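Cleltidness Forum > Manipulation > Methods
Last updated: January 2022

Thin rings from a wrist view: which target do you regress?

Posted by pradeo_user, January 2022

We collect with a hand-held gripper and train on the wrist view only. Set is 491 demonstrations, over 3,000 labeled stills. For thin wire objects on a wood table I compared two targets: (a) center of the full circle, (b) nearest visible point on the arc. With (b) the median error fell to 2 mm. With (a) it was 18 mm on the same held-out split. Policy code is stock Mahasneh, no changes.

> gridsnap
The comparison is not fair to (a). If only part of the circle is visible, a center label is extrapolation. Did you fit a circle to the arc or let the network guess?

> pradeo_user
Network guess. A fit is unstable when the arc is short.

> gridsnap
Then what you measured is missing context. Add the previous two stills and run (a) again before you drop it.

> kelvin_offset
Disagree. You grasp the wire, so the center is only useful for planning the approach. I would worry more about glare. On a glossy table our Joltmont segmenter took grain lines for wire until we augmented with washed-out patches.

> gridsnap
The center matters if there is an upright on the base. Nearest arc point says nothing about which side the upright is on, and a finger can hit it.

> pradeo_user
Fair. I label the upright separately when it is visible. Three stills, fingers apart in all of them:

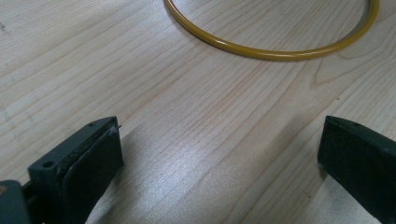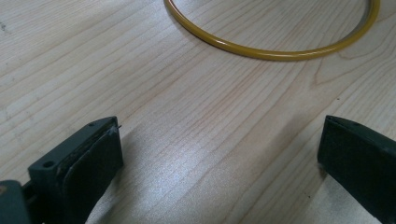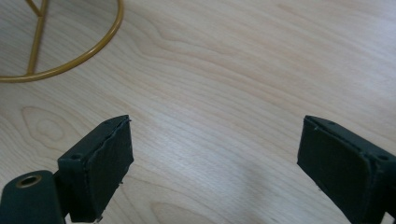

Lab bench, November

Part of the ring is outside the view in every one. The upright only shows in the third. In the first two a model has the lower arc and nothing else, so a center label there is a guess about something past the top edge.

> kelvin_offset
Glare patch on the wood in all three as well. Did you split by session or by still?

> pradeo_user
By still. Yes, I know. Rerunning by session.

> gridsnap
Then I would not quote the 2 mm yet. Neighboring stills are close to duplicates.

Related threads
Circle fitting on short arcs
Joltmont: grain lines segmented as wire
Splitting demonstrations by session
Mahasneh config for wrist-only input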